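Chapter 7
Fingers First: Building a Hand-Held Gripper

By now you have a bench you can trust, a box of offcuts and fixings, and (if you did the exercises at the end of Chapter 6) a linkage that opens and closes without binding. Good. This is the chapter where all of that becomes something you can pick things up with, and it is my favourite in the book!

We are going to build a two-finger gripper that you hold in your own hand. No motors yet. Those come in Chapter 9, and you will be glad of the delay. A hand-held gripper lets you feel every fault in the fingers directly: a pad that slips, a screw that has worked itself half a turn out, a jaw that closes a little before its partner. Put a motor on the same fingers and all of those faults turn into one vague complaint, which is that it keeps dropping things.

What you will have at the end of the chapter

A pair of stiff black fingers with soft textured pads on their inner faces, a handle and squeeze lever to drive them, and a mount for a small camera that looks out between the tips. The design we follow is the Trurno, drawn up in the shared workshop at Casville and passed round until there were more versions of it than anyone could keep straight. We use the August drawings, marked 8/8/25 in the corner. Earlier sheets have the pivot holes closer together and the two sets will not mix, so check the corner before you cut or print anything.

You will also have a log of your own trials. The Casville log ran to 3674 lifts when this chapter was written, and I have borrowed from it shamelessly. It is a marvellous thing to read through. You can see people getting better at the job page by page, and now and then you can see them getting worse for an afternoon because somebody tightened a pivot too far.

7.1 Fingers and pads

Each finger is a rigid piece with a pad fixed to its inner face. The finger carries the load and the pad does the gripping, and it pays to think of them as separate parts with separate jobs. The finger should hardly bend. The pad should give, just enough to spread itself over a curved surface, and then come back to its own shape when you let go.

Cut-outs in the finger save material and shorten the print, and they cost you very little stiffness if you leave a triangle behind. A square window is a different matter, as anyone who has leaned on a garden gate with no diagonal brace will know. Push a square at one corner and it folds. Push a triangle and it stays a triangle.

The pads are textured. Smooth pads are lovely on clean card and hopeless on a shiny bottle, and the texture gets you a good deal of that grip back. If you are casting your own, the mould sheet in Appendix C has the Barbier pattern, a fine even texture that comes out of the mould cleanly. Trim the edges with a sharp blade and wipe the faces before you fit them.

7.2 Choosing things to practise on

It is tempting to cut yourself a neat set of wooden blocks. Please don't, or at least don't stop there. Blocks are polite. They have flat sides and they wait for you. The things on a kitchen or living room table are far better teachers, with their caps and shoulders and slippery labels, and you will learn more from one bottle on its side than from a whole afternoon of cubes.

Start with an upright bottle, then lay it down. A bottle on its side offers you a long curved body, a narrower neck and a cap, and each asks for a different approach. Caps with ribs are kind to beginners. Clear plastic water bottles are harder than they look: squeeze too gently and they slide, squeeze too hard and the wall buckles inwards and you lose your contact altogether.
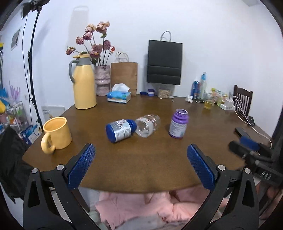
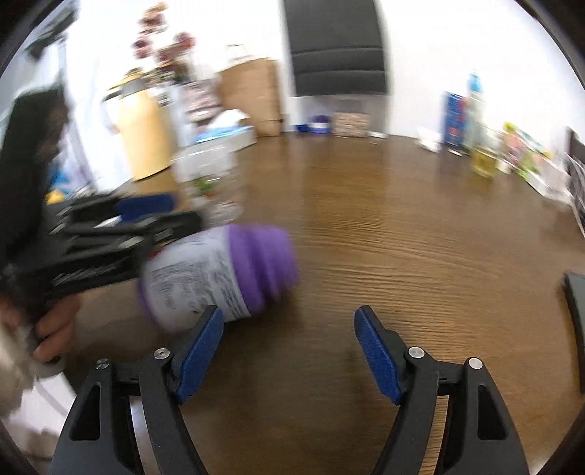 Fig. 7.1 Open jaws with blue pads facing a table of everyday objects. In the second view, another gripper holds a white bottle with a purple cap.

7.3 The view between the jaws

Get used to looking at the world from the tool's point of view. The camera on the Trurno sits behind the fingers and sees both pads at once, with the gap between them in the middle. When you line up a lift, bring the object into that gap before you begin to squeeze. If it is nearer one pad, that pad will touch first and push the object across the table, and you will find yourself chasing it.

A wide lens bends straight lines, and the edge of a table will look like a long bow. Leave it that way for now. We correct for it in Chapter 11, and until then it is more useful to see plenty of the table than to see a small part of it neatly.

Quick movements blur. If you want a clear record of a lift, slow down over the last hand's breadth before you touch the object, squeeze, pause, and only then raise it. The pause feels silly at first. Keep it in anyway, for it makes your log far easier to check afterwards.

7.4 Two grippers, one table

Once your first gripper works, build its partner. It takes much less time than the first, and two on the same table open up all sorts of jobs: one steadies and the other turns, or one person lifts while a second watches through their own jaws. Agree who moves first. Keep a clear patch of table in the middle and let the clutter live along the back.

Parts list

The full list is in Appendix A. The short version for a single gripper:

Two fingers, printed in black from sheet 2
Two pads, blue, cast or cut from sheet
Round-headed screws for the fingers, with a few spare
One handle and squeeze lever, sheet 4
One return spring
One camera mount with clip, sheet 5
Fine abrasive paper, 400 grit, for the pivot faces

The Arkance kit, if your workshop has one on the shelf, includes everything here except the abrasive paper. Its instruction leaflet numbers the finger drawing as part 201, which is our sheet 2.

Before you begin

Read Section 7.5 right through once with your hands in your lap. Then lay out the parts in the order you will need them, fit the pads dry to check the screw holes line up, and make sure the lever moves freely before the spring goes on. A tight lever at this stage will still be tight after 4000 squeezes, and your hand will know all about it.

Turn the page when you are ready, and keep the small screwdriver within reach.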